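How to kick old apps off your account

Quick one. You sign in to some quiz or photo thing with your main account, click Allow, forget it. It can still post as you two years later. Changing your password often doesn't fix that -- the app has its own token.

I did mine Sunday. 133 apps connected. Yikes.

What to do:

1. Log in on a real computer. The phone app hides half of this.
2. Settings, then Security, then Connected apps. On Dirholm it's under Privacy, no idea why. On Calley it's called Linked services.
3. Sort by last used. Oldest first.

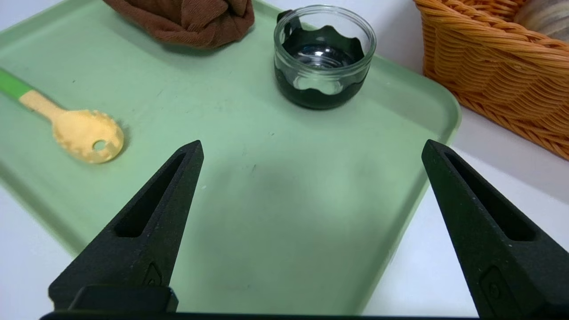 4. Look at the permissions on each one. "Read profile" is mostly fine. "Post on your behalf" or "manage contacts" -- revoke unless you use it every week.
5. Don't recognise the name? Revoke. Worst case you sign in again later.
6. Now log out all other sessions. Seperate button, bottom of the same page.
7. THEN change the password. Do it in this order or an old session can hang around.

Turn on 2-step login while you're in there. Use an authenticator app if they let you, text messages if they don't. Save the backup codes somewhere that isn't your inbox.

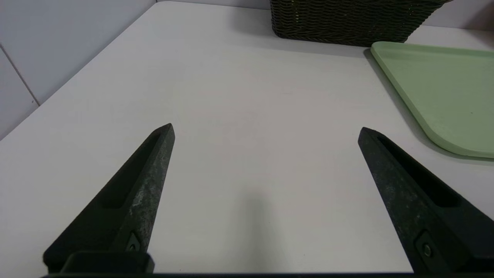

Two black gripper fingers over a white tabletop.

If you schedule posts through Doucet it will break after step 6. Just reconnect it, takes a minute. Plerkau users: the list only loads 200 at a time so scroll down and hit More before you think your done.

Still seeing posts you didn't write? Check for forwarding rules in your email too, somebody may be getting your reset links. Delete the rule, change the email password, then start again from step 2.

Will add the steps for the tablet version when I get to it.

We use cookies to improve your experience. By continuing to browse you accept our cookie policy. Accept / Manage settings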